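Galeria - Cozinha de bancada branca

Há uma ideia muito repetida em catálogos e revistas de interiores: a de que uma bancada branca e brilhante "abre" a cozinha e faz qualquer objeto ficar bem em cima dela. Ouvi isso pela primeira vez numa apresentação da Vidmar, em maio, dita com tanta convicção que metade da sala tomou nota. Eu não tomei. Tenho escrito sobre cozinhas tempo suficiente para desconfiar de superfícies que são vendidas pelo efeito que fazem vazias, quando a vida de uma bancada é estar ocupada.

A galeria desta página é pequena, 2 fotografias, e tem um propósito modesto: ver como se comporta uma superfície dessas com coisas banais por cima. Uma caçarola, uma tigela, uma tampa de plástico. Nada de limões numa travessa de barro nem de manjericão em vaso.

Convém dizer de onde parte a conversa. O Velimir Ivanov, que assina comigo as páginas de cozinha da Korkdale, defende o branco brilhante há anos. Diz que se limpa depressa, que devolve a luz e que perdoa as cores fortes. Concedo-lhe a luz. Quanto à limpeza, depende muito de quem limpa e da hora a que o sol entra, e ainda não vi um acabamento brilhante que não denunciasse a passagem do pano. Sobre as cores, tenho as minhas reservas, e foi por aí que começámos a discutir.

A primeira fotografia é a que o Velimir usaria em sua defesa. A caçarola azul-marinho tem pega e puxador roxos, uma combinação que eu não escolheria e que na loja me pareceria um capricho de fim de coleção. Sobre o branco, admito que se aguenta. O roxo da pega repete-se no puxador quase sem diferença, coisa menos comum do que devia ser; em muitos conjuntos baratos as duas peças parecem vir de fábricas diferentes.

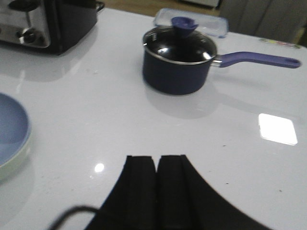

Caçarola azul-marinho com tampa de vidro e pega roxa. Por trás, uma tampa de plástico translúcida; ao canto, o forno elétrico de bancada, preto e inox.

O reflexo é que me incomoda. A superfície devolve por baixo da caçarola uma mancha acinzentada e desfocada, e quem gosta chama-lhe profundidade. Eu chamo-lhe ruído. Numa bancada com uma peça só, passa. Com a loiça de um jantar toda pousada, multiplica-se tudo por dois e o olho não descansa.

Há depois a questão do puxador. Este tem forma aberta, a lembrar pétalas, e fica bem alto acima do vidro. Agarra-se com facilidade, suponho, mas gostava de o ver num armário com outras tampas empilhadas. O furo na ponta da pega, em contrapartida, é um pormenor sensato: quem tem um gancho na parede agradece, e quem não tem não perde nada. A tampa de plástico de cantos arredondados fica quase invisível sobre o branco, só com um leve azulado nos bordos. É o género de objeto que se procura durante dez minutos e que estava à vista desde o princípio.

Do forno digo apenas que preto e aço escovado é a escolha de quem não quis escolher. Não ofende. Também não conversa com a caçarola, e aqui o Velimir e eu concordámos, o que é raro.

A segunda fotografia agrada-me mais, e não por mérito da bancada. A Derneck e a Prolo andam há várias estações a insistir em tigelas de tons suaves, e eu tenho torcido o nariz a quase todas, porque a cor de catálogo raramente sobrevive à luz de uma cozinha normal. O azul desta, a puxar para o pervinca, sobrevive. O interior fica entre o mate e o acetinado e apanha o brilho em traços curtos, sem parecer molhado nem plastificado.

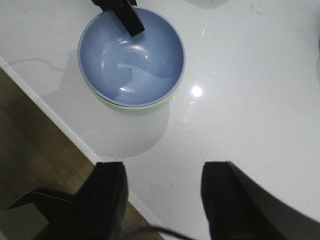

Tigela azul-pervinca sobre a bancada clara, com uma faixa verde-pálida por baixo do rebordo.

A faixa verde deu discussão. Tanto pode ser a parede exterior da própria tigela como uma segunda tigela encaixada por baixo, e pela fotografia não me comprometo. O Rangi Paewai, que reviu esta página, aposta no encaixe. Se for uma peça única a duas cores, acho-a mais interessante do que prática.

Repare-se ainda no soalho de madeira, para lá da bancada. É ele que aquece o conjunto, e suspeito que boa parte dos elogios feitos a cozinhas brancas se deve ao chão que têm por perto. Ponham a mesma superfície sobre mosaico cinzento e voltamos a falar.

O Velimir responde na próxima página, e já me avisou que traz argumentos sobre a limpeza. Eu levo o pano.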